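Re: [fold-auto] Station changes at Turnham, staffing question

Replying on list because the Pennington site will hit the same questions in November. Current state of the folding work, with the grippers worn on the hands:

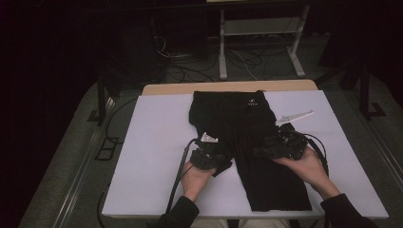
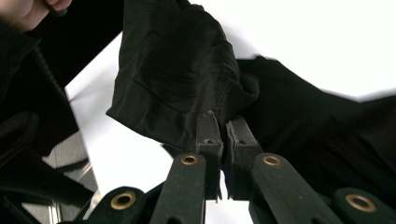 Black shorts on the white board, and black fabric pinched between the gripper fingertips.

> We were told the Laner cell takes over flat folding
> once it has 1,000 good folds per garment type. What
> do the folders do after that? And who signs off
> a fold as good? Our people are asking and I have
> nothing in writing to give them.

Second question first. The folders sign off. A fold is good if the person at the station would pass it to packing without touching it again. The earlier rule was a width and length tolerance checked by the line lead. It passed pieces with a twisted leg, so it was dropped.

On the first question, the plan as it stands:

1. Flat folding of shorts and tees goes to the cell, one garment type at a time. Shorts are first. Anything with a lining, drawstring or zipper stays manual.

2. Three folding positions per shift become one. The other two move to inspection and rework. Same grade, same shift pattern. That part is in writing now and I will forward it off list.

3. Station rate does not apply to anyone wearing grippers. Folding with them is slower than bare hands and the rate sheet was never meant to cover it. If hours at the gripper station have been counted against your rate, send me the shift and it will be corrected.

4. Gripper work is capped at 1,000 pieces per person per month. After that you rotate out. The weight is on the back of the hand and the wrist complaints at Plerbridge all came from long runs without rotation.

Two problems remain open. Black garments are harder to inspect than light ones, and inspection is where the moved positions are going. I have asked for better lighting at those benches and have no answer yet. The other is training. The inspection course is 11 hours and is currently scheduled outside the shift. I have objected to that and will post the reply when it comes.

If your site uses a different board height from ours, please post it. I would like those numbers before the bench order is placed.

--
Process engineering, Turnham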